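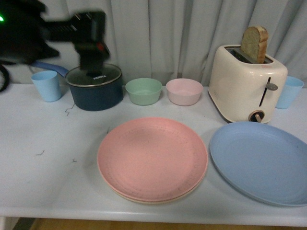

Cooking rice for a crowd on an ordinary hob: how do you stop it going to mush?

Posted in Kitchen Help > Grains and Pulses
Viewed 322 times

Posted by zikdale_allotments
I've said I'll do the rice for our allotment supper in December and now I'm getting nervous! At home I do enough for two and it comes out lovely. The one time I tried a big batch, the bottom caught, the middle was paste and the top was still chalky. I've got a four-ring gas hob, two decent saucepans with lids and one huge stockpot that I normally use for jam. No rice cooker, and I don't want to buy one for a single evening.

I'm using basmati. Do I just multiply everything up? And how far ahead can I get away with making it? The hall has an oven but it's a feeble one. Any tips gratefully received, I do love a big noisy supper and I'd like the rice to be worth eating.

3 replies

Posted by Clenus
Oh, I love this question, because big-batch rice is so satisfying once it clicks! Please don't just multiply everything. The rice soaks up water in proportion, but the amount that steams off hardly changes when you fill the pan more, so if you scale up your small-pan recipe you end up with too much water. That's your paste.

For a big batch I'd forget about measuring water altogether and cook it like pasta. Get the jam pot two thirds full of water, salt it well, bring it to a proper rolling boil and tip in your rinsed rice. I do 850 g at a time in mine and wouldn't go higher on a home hob, as the water takes too long to come back to the boil. Stir once, so nothing sticks, then leave it be. Start tasting at 7 minutes. You want the grain soft on the outside with a tiny bit of bite in the centre.

Drain it in the biggest sieve you can find, let it steam itself dry for a minute, then put it back in the warm pot with a clean tea towel under the lid (fold the corners up over the top, well away from the flame!). Heat off, 10 minutes, no peeking. Fork it through with a knob of butter and it'll be gorgeous. Every grain separate.

Rinsing matters too. Cold water, swish with your hand, pour off the cloudy stuff, keep going until you can more or less see the grains. If you've time to soak it for half an hour after that, even better, but then start tasting a couple of minutes sooner.

Posted by ondia_cook
just buy the microwave pouches

Posted by Agarwal Road Kitchen
Agree with Clenus on the boil-and-drain way, it's what we do for our lunches and it's very forgiving. One thing to add on making it ahead, as you asked. Cooked rice shouldn't sit about in a warm kitchen. Either cook it last and serve it straight away, or cool it fast (spread it thinly on trays, into the fridge within the hour) and reheat it the next day until it's steaming hot all the way through. I wouldn't trust a feeble oven for that. Cook it fresh if you possibly can, in two lots one after the other, and send the first bowl out while the second is draining.

Whole spices in the water are a treat, by the way! A few cardamom pods, a bay leaf and a stick of cinnamon, and the whole hall will smell wonderful. Fish them out afterwards or warn people.

Posted by zikdale_allotments
Brilliant, thank you! I did a practice run in the jam pot this evening and it's the best rice I've ever made. Tasted at 7 minutes, drained at 8. Going to try the cardamom next. We now have rather a lot of rice in the fridge, so it's egg fried rice for tomorrow's tea.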